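Section 4. Installing the Zoltora rail shelf on and beside a tiled wall

Read this section through before drilling. It covers the choice of fixing point, drilling, hanging the shelf and sealing. Leveling of the shelf is in Section 5. If you are replacing an older Wokwood bracket, remove it first and fill the old holes as described in 4.6.

4.1 Before you start

The wall must be sound and dry. Grout laid within the last month has not cured fully and may crack under drilling. Tap the tiles near each fixing point with a knuckle. A hollow sound means the adhesive behind the tile has gaps, and that tile must not carry a fixing.

You will need:
Drill with the hammer action switched off
Tile bit (glass-and-tile or diamond tip)
Masonry bit or wood bit, depending on what is behind the surface
Masking tape
Spirit level
Pipe and cable detector
Neutral-cure silicone
Vacuum cleaner with a narrow nozzle

CAUTION: Kitchen walls often carry cables and pipes straight up or straight across from outlets, switches and faucets. Check the whole area with the detector, once horizontally and once vertically. Do not rely on a single pass.

4.2 Choosing the surface

The rail can be fixed through tile, through painted wall, or with one bracket on each. Plain wall is easier to drill and easier to repair. Where a tiled surface stops at a clean vertical edge, keep every hole well back from that edge. Tiles cut to size at a boundary are weaker than full tiles. 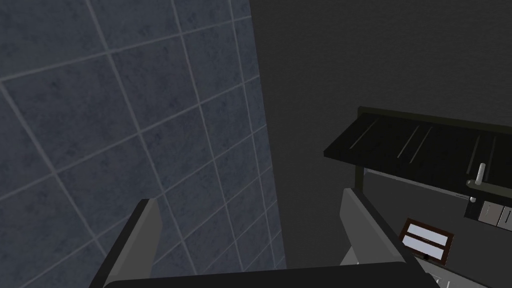 Fig. 4-1. Square tiles with light gray grout, meeting a plain dark wall; black shelf or rack at right.

Do not let one bracket plate sit half on tile and half on plain wall. The tile stands higher than the wall beside it, and the plate will twist when the screws are tightened. If the rail must cross from one surface to the other, use the spacer washers from bag C under the bracket on the lower side — add them one at a time until a straightedge laid across both plates touches both.

4.3 Marking out

1. Hold the rail at the height you want and mark the left bracket only.
2. Place the spirit level on the rail and mark the right bracket.
3. Take the rail away. Check both marks with the detector again.
4. Move any mark that falls within a finger's width of a tile corner. Corners break more easily than any other part of the tile.
5. Cover each mark with two strips of masking tape in a cross and mark it again on the tape.

NOTE: Do not use the grout lines as a level. Tiles are set by hand and the lines may drift over the length of a wall.

4.4 Drilling through tile

1. Fit the tile bit. Set the drill to its slowest speed, hammer off. Never exceed 1000 rpm until the bit is through the tile.
2. Start with light pressure and let the bit cut through the glaze. This may take a minute or more.
3. Stop every few seconds and let the bit cool. With a diamond bit, keep the surface damp with a sponge.
4. When the resistance changes, the bit is through. Stop at once.
5. Change to the masonry or wood bit and drill to the depth of the plug plus the thickness of the tile.
6. Vacuum the dust from the hole. Plugs do not grip in dust.
7. Push the plug in until its collar is below the tile. A plug that ends inside the tile can split it as the screw goes in.

CAUTION: Wear eye protection. Glaze chips are sharp and small enough to miss when sweeping.

Plugs supplied in the standard kit (part 2077) suit brick, block and concrete. They are not suitable for hollow board. For board walls order the Gravdale spring anchor kit, part 4000, and follow the leaflet packed with it.

4.5 Hanging the shelf

1. Screw both brackets to the wall, finger-tight.
2. Hook the rail over the brackets and check the level.
3. Tighten each screw by hand, a half turn at a time, alternating between brackets. Do not use a power driver on tile.
4. Slide the shelf onto the rail from the right until the catch clicks.
5. Press the end caps into place.

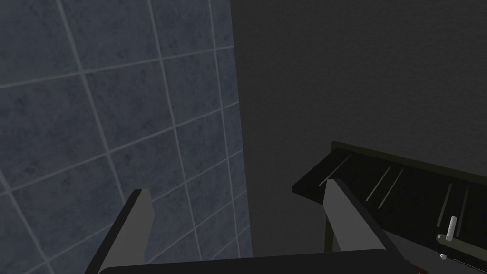

Đoàn, in the comments under the online edition of this manual, writes that step 4 did not work as printed: the shelf would not slide past the second bracket until the screws were backed off slightly, and the catch then closed without force. The same reader asks whether the rail can be loaded from the left.

Reply from the manual team: Yes, on rails marked R2 or later, where the catch is reversible. On earlier rails the shelf loads from the right only. If it binds at the second bracket, loosen both screws on that bracket by a quarter turn, slide the shelf home, then retighten. Binding usually means that one plate is standing proud of the other — see the washers in 4.2.

4.6 Sealing and repairs

Run a thin bead of neutral-cure silicone along the top and sides of each bracket plate. Leave the bottom edge open so that any water behind the plate can drain.

Fill unused holes in tile with colored grout or epoxy filler, pressed in firmly and wiped level with a damp cloth. Fill holes in painted wall with ordinary filler, sand when dry and touch up.

4.7 Load limit

Two brackets on masonry: 13 kg, evenly spread. For board walls, use the figure in the anchor leaflet. Do not hang anything from the front edge of the shelf until the silicone has cured overnight.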